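Copropriété Mandham, procès-verbal de la réunion de février

Ouverture à 18 h 30, une fois retrouvée la clé de la salle.

1. Buanderie. Le devis de Rarko pour les deux sèche-linge s'élève à 1098 euros, celui de Gezer à 864 euros, pose non comprise, livraison non comprise, et l'on se demande ce qui l'est. Rarko retenu par 2 voix d'écart.

2. Local à vélos. Le point figurait déjà au procès-verbal précédent, dans les mêmes termes. Il est reconduit avec les honneurs.

3. Ascenseur. Flolton promet un passage « sous peu ». L'assemblée prend acte de l'expression, qu'elle connaît bien.

4. Vide-dressing du printemps. Accord de principe, après vingt minutes sur le prix du café. Les vêtements seront déposés pliés, notion que chacun interprétera.

Séance levée à 20 h 15. La clé est de nouveau égarée.

Annexe au point 4

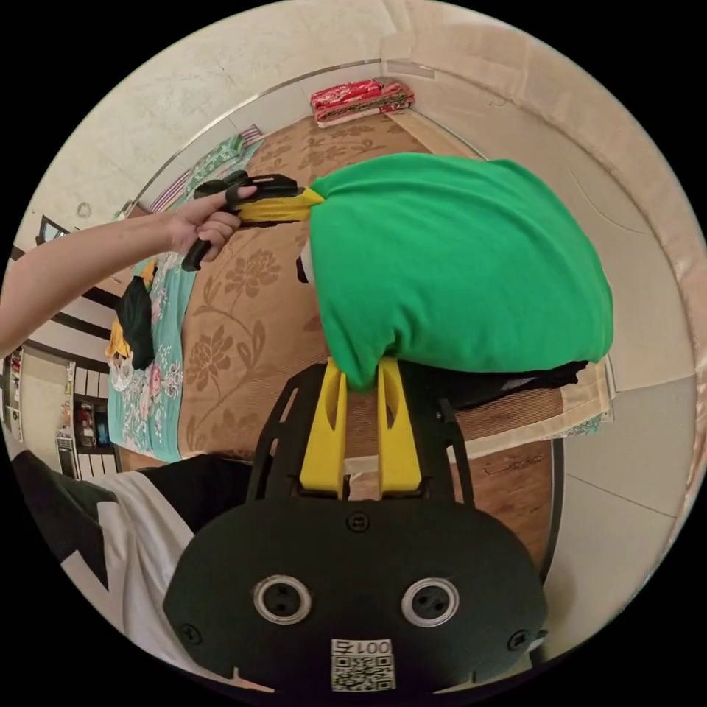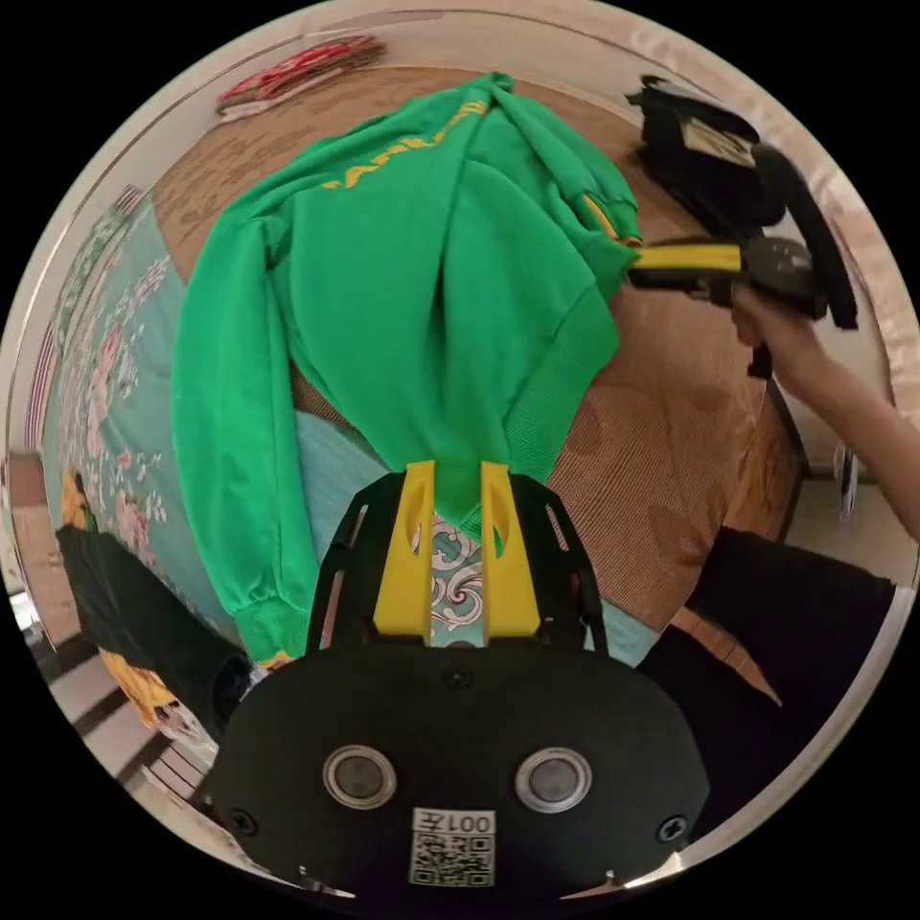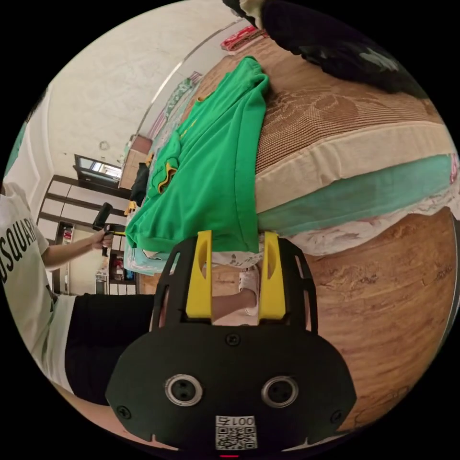
De haut en bas : tissu vert et vêtement noir ; motif cachemire ; pantoufle blanche.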